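A visit to the shared workshop in Stidel

Open day, Mon 5 July

The workshop is behind the old bus garage, on Sutudetti street, and I walked past the door two times before I saw the paper sign. Entrance was free. There is a box for coins next to the coffee, and I put some in when I left.

I came for one thing only. In the newsletter they wrote that the evening group is building a kitchen helper with a robot arm, and I am building something similar at home, much smaller and much worse. My own arm is called Andeo and it lives on the shelf above my washing machine. It can lift a spoon. So I wanted to see how people do it when they have real tools and more than one pair of hands.

The ground floor is for wood and metal. I did not stay long there, the saw was running and my ears are sensitive. Upstairs are the electronics benches, two printers, and the robot corner. The group calls the project Bukhari, and I forgot to ask why. The program was simple: every half hour they show one task, and between the tasks you can ask what you want. I stayed for three of them — my coffee was cold after the first.

The tasks are everyday ones, with things from a kitchen and a piece of furniture with a drawer. I liked this choice. At the last fair I visited, in October, all the arms were stacking perfect cubes, and I learned very little from that.
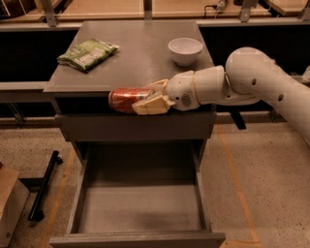
How much does it cost to start building an arm at home?

My first set of motors, with the controller and the power supply, cost 481 dollars, and I printed the other parts at the library. A used arm of good quality was offered on the notice board upstairs for 2120 dollars. I would start with the small one, and keep 20 dollars for screws, because you will lose them.

The best part of the visit was the talk about grip force. I always closed my gripper until the motor stopped, and then I was surprised when a yogurt cup broke. The group sets a limit for each kind of object and writes it on a sheet on the wall. They also keep a notebook with every failed try. The goal is 1000 written tries before winter, and the handwriting changes from page to page, so I think everybody takes a turn.

Two small complaints. The stairs are steep and there is no elevator, and the labels at the benches are printed so small that I had to bend down to read them.

On the way home I bought softer rubber for Andeo's fingers. The next open day is not announced yet. If you go, take the tram to the last stop and not the bus, the bus turns before the bridge.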